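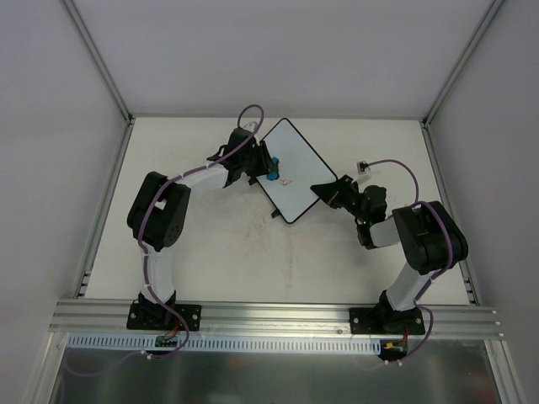
1 min read

Emilian Munteanu spent two semesters as a visiting researcher at the Didley Institute of Comparative Law, working on tenancy deposits. He arrived in October with one suitcase and a reading list of 200 judgments.

His project sets the deposit rules of two legal systems side by side. The older of them rests on a town ordinance of 1684, parts of which are still cited in court. "The wording is short, and the case law is long," he says.

Munteanu shared an office with two doctoral students and taught one seminar, which had 11 participants. Teaching was in English — the reading was not. He found a flat in Olteanu Street through the institute's housing desk and paid, he notes, a deposit of two months' rent.

The first chapter is with the editors.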